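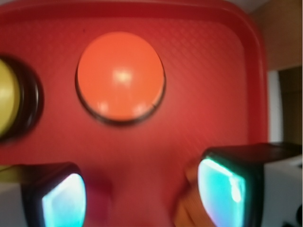
手首カメラ。トレイ上のオレンジのボタンと、画面下の両側に入っている指。

4月15日　Dridthorpe、指先パッドと制御側の比較

午前は昨日の続きで指の付け替え。Zedelの発光パッドを左右とも付け直し、ケーブルの取り回しを変えた。前の配線だと手首を回したときにコネクタが引っ張られ、映像が途切れることがあった。余長を上に逃がして再度回してみたところ、途切れは出ていない。ただし可動域の端まで確認したのは片方向だけ。逆回しは明日。

対象物は赤いトレイの上の押しボタン。オレンジ、黄、赤。どれもドーム形のキャップに黒い台座が付いている。把持させたいのは台座のほうで、キャップを挟むと滑って逃げる。先週までのJassideのゴム指では、台座の縁に先端が乗り上げる失敗が多かった。パッドが薄く、縁の段に引っかかるためだと思っていたが、Anqi Weiは接近角の問題だと言う。今日の条件は両方を切り分けるために組んだもの。

条件
指：Zedel発光パッド／Jassideゴム指
制御：旧コントローラ／Phuthong
接近：真上／傾けて進入
閉じ速度は全条件で共通。把持力の上限も変えない。位置指令の系列は先に作ったものを読み込ませる。

手首カメラについて。露出を固定にした。自動のままだと、パッドの光が画面に入るたびに全体が暗く振れ、赤いトレイの色も一緒に動く。固定にすると今度はパッドの一部が白く飛ぶが、位置合わせに使うのはボタンの輪郭なので当面これでよい。問題は焦点で、オレンジのボタンの輪郭は十分に読めるのに、指と指の間の床面はぼける。把持の瞬間に見たい場所がちょうどそこになる。レンズを回して近側に寄せる案と、最後の区間はパッド側の映像だけで判断する案がある。前者は接近の途中が犠牲になる。後者はパッドの校正がもう一段必要になる。

トレイ床面の凹凸模様も気になっている。手首カメラの右上では菱形の格子がはっきり出て、輪郭抽出が細かい線を大量に拾う。ぼかしを強めに入れて逃げた。オレンジのドームは赤い床との色差が小さく、黄のほうが分離は楽。台座の黒を手がかりにする方法に切り替えたら、オレンジでも中心が安定した。反射の位置に左右されないのも都合がよい。

午後、固定カメラ側の確認。手首カメラとの時刻合わせに手間取る。ログの先頭を揃えただけでは足りず、Phuthongのほうだけ32ミリ秒遅れて記録されていた。オフセットとして設定に書いた。旧コントローラの側にはこのずれがない。Maximiliano Arancibiaに聞くと、Phuthongは送信時ではなく応答受信時に打刻する仕様とのこと。資料の該当箇所を教えてもらったので控えておく（設定編、通信の章の後半）。

ポートは2222のまま。以前これを変えて半日潰した。

固定カメラの画角では赤いボタンが一番手前、オレンジが一番奥になる。トレイの奥左に手があるときは、指の間隔も一応読める。ただ、片方のパッドの発光が白く飛ぶので、開き量の測定には使わない。開き量はエンコーダの値で取る。映像は乗り上げの有無を目で判定するためだけに使うことにした。

赤いボタンのすぐ奥に、くさび形の赤いブロックを置いてある。指を傾けて入れたときに片側がこれに当たるかどうかを見たい。トレイより深い赤なので目では区別できるが、抽出のほうはまだ怪しく、ボタンの一部として拾うことがある。左の縁にはオレンジ色の布、その下に黄色いトウモロコシの玩具。どちらも今日の把持対象には含めない。色の閾値を緩めたときの誤検出を見るためのもので、布はオレンジのボタンと、玩具は黄のボタンと取り違えやすい。

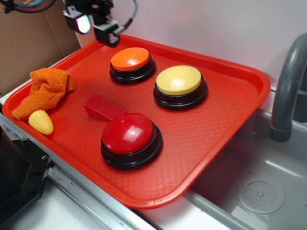 把持試行の結果（途中まで）

合計238回。途中で止めた分も含む。旧コントローラの分はほぼ消化した。Phuthongは傾けて進入の組がまだ残っている。

Zedelのパッド、真上から。乗り上げは少ない。台座の縁に触れた時点でパッドの像が変わるので、そこで下降を止められる。ただし止める判定が遅いと指先がトレイ床に当たる。旧コントローラでは判定から停止までの間が長く、床への接触が目立った。Phuthongに替えるとかなり減る。ここは制御側の差と見てよいと思う。

Jasside、真上から。乗り上げは先週と同じ傾向。制御を替えても変わらない。

Jasside、傾けて進入。乗り上げが減った。Anqiの言う通り接近角が効いている。ただ、閉じるときにボタンが回り、持ち上げた姿勢が揃わない。置き直しの工程まで考えると、このままでは採用しにくい。回転の量は記録していなかったので、次回は項目に加える。

Zedel、傾けて進入。旧コントローラの分だけ。真上との差はほとんど出ていない。パッドに厚みがあり、くさび形ブロックの側では隙間が足りなくなる。接近の高さを上げると当たらなくなるが、今度は台座の下側のリングを掴めず、上の細い部分を挟む形になる。保持はできる。力の掛かり方が違うので別条件として数える。

記録の不備

試行の番号が一度重複した。再起動後に連番が戻っていたのが原因で、該当は3件。映像の時刻で順序を復元し、表に注記を入れた。連番は起動時に最後の値を読む形に直した。直した後の再起動はまだ試していない。

パッドの表面温度も取るべきだった。長く点灯させた後、無負荷の基準像がわずかに動いている気がする。温度か、表面の汚れか、今のデータでは区別できない。拭いてから撮り直した基準像は別名で保存した。

明日

手首の逆回し、ケーブル確認。
Phuthongと傾け進入の残り、Zedelから先に。
手首カメラの焦点を近側に寄せた設定で短い組を一つ。
輪郭抽出、赤いブロックをボタンに含めてしまう件。閾値をいじる前に、台座の黒だけで閉じた輪郭が取れるか見る。
10月の報告で使った表の書式をMaximilianoに送ってもらう。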